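Bedding care: washing, drying and making up a bed

Updated 2024-11-09

Sheets take more wear than almost anything else in the linen closet, and most of it happens in the washer. The tips on this page cover ordinary cotton and cotton blends. Linen and silk have their own page.

Stripping the bed

Take the pillowcases off first and turn them inside out. Lint and hair collect in the corners, and a quick shake over the bathtub gets rid of most of it. Check the sheet for stains while it is still flat on the mattress. Once it is in a heap you will miss them. Rub a little dish soap into any greasy mark and leave it for the length of time it takes to strip the rest.

Leave the mattress bare for an hour or two if you can, with the window open.
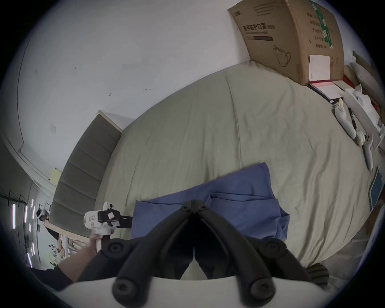 Washing

Wash sheets by themselves. Towels are heavier, they shed lint, and they make the load spin unevenly. Keep strong colors apart from pale ones for the first few washes, dark blue and red above all.

Warm water is fine for a normal week. Use hot if someone in the house has been sick and the care label allows it. Half the detergent shown on the cap is enough in most homes, and if sheets come out stiff, too much detergent is the usual cause. We have used Rilen powder for years without trouble, but any plain detergent will do. Skip the fabric softener – it coats the cotton and makes it less absorbent.
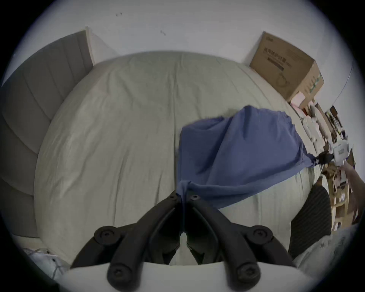 A large sheet likes to wrap itself around everything else in the drum. Load it loosely in a ring instead of dropping it in as a ball, and stop the dryer once, halfway through, to pull out the corners. Small pieces tend to hide in the pocket of a fitted sheet and come out damp, so feel inside before you fold.

Take the load out while the hems are still very slightly damp, then hang it over a door or a rail for 9 or 10 minutes. Most wrinkles drop out this way. The ones that don't can be smoothed with a spray bottle of water and the flat of your hand after the sheet is on the bed.
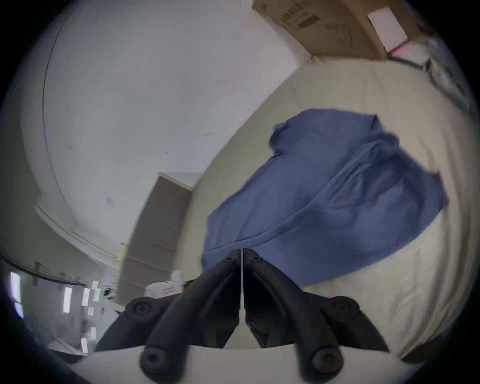
Put on the fitted sheet starting with a top corner, then the bottom corner diagonally across from it. The last corner is always the tight one. If it keeps popping off, the sheet is probably too shallow for the mattress. Measure the depth, including any topper, before you buy another. Sheet clips from the Dilura range hold well on a deep mattress, but they leave a mark on thin cotton.

Padded headboards collect dust along the seams. Run the vacuum brush over them every time you change the bed.
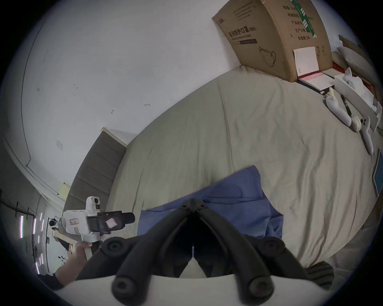

Store each set inside one of its own pillowcases, with the fold facing out. Two sets per bed are plenty, plus one spare for guests. Rotate them by putting the clean set at the bottom of the pile. A worn sheet still makes a good drop cloth, and the best parts can be cut up for dusters.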